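Fitlow Housing Association to Open 115 Homes for Older Residents in Pranport

PRANPORT, Friday, December 2, 2022

Fitlow Housing Association today announced that it has received final approval from the Pranport Planning Board to build 115 rental homes for residents aged 62 and over on the site of the former Dudek cannery. Work on the foundations is scheduled to begin in the spring, and the first tenants are expected to move in the September after next.

The development, to be known as Dudek Court, will consist of two buildings facing a shared garden on Tomlow Street. All homes will have one or two bedrooms, a step-free entrance and a walk-in shower. The ground floor of the east building will include a dining room, a laundry and a consulting room for visiting nurses. The west building will have a workshop and a small library, which will also be open to neighbors on weekday afternoons.

"Many of the people on our waiting list have lived in Pranport all their lives and want to stay close to their families, their doctors and their churches," said Hjalti Ragnarsson, executive director of Fitlow Housing Association. "The approval of Dudek Court allows us to make firm offers to them, at rents they can plan for."

Rents will start at $675 per month, including heat and water. Applicants must have lived or worked in the county for at least one year. Priority will be given to households now living in buildings without an elevator and to those whose present lease is due to end because of sale or demolition.

The cannery closed in 1988 and most of its buildings were taken down the following decade. The brick gatehouse on Tomlow Street will be kept and repaired as the management office. The original loading yard will become the resident parking area, with a separate entrance for deliveries. A strip of land along the north boundary will be transferred to the city for the extension of the Pranport riverside path.

Construction traffic will use the Harbor Road entrance only. Working hours will be 7:30 a.m. to 5 p.m., Monday through Friday, with no work on public holidays. Households on Tomlow Street will receive written notice before any interruption to water service.

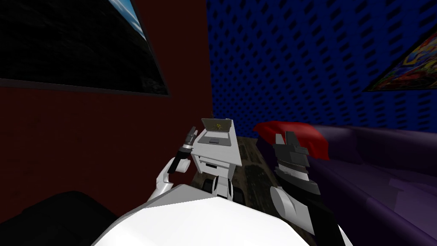 Page last updated: Friday at 10:42 a.m.

Applications for Dudek Court will be accepted by mail or in person at the Fitlow Housing Association office on Mill Street. Forms are available in large print on request. Applicants already on the association's general waiting list do not need to apply again, but should confirm their current address and household size.

About Fitlow Housing Association

Fitlow Housing Association is a nonprofit landlord serving Pranport and the surrounding county. It owns and manages rental homes for families, older adults and people with disabilities.

Media contact:
Communications Office
Fitlow Housing Association
Mill Street, Pranport

###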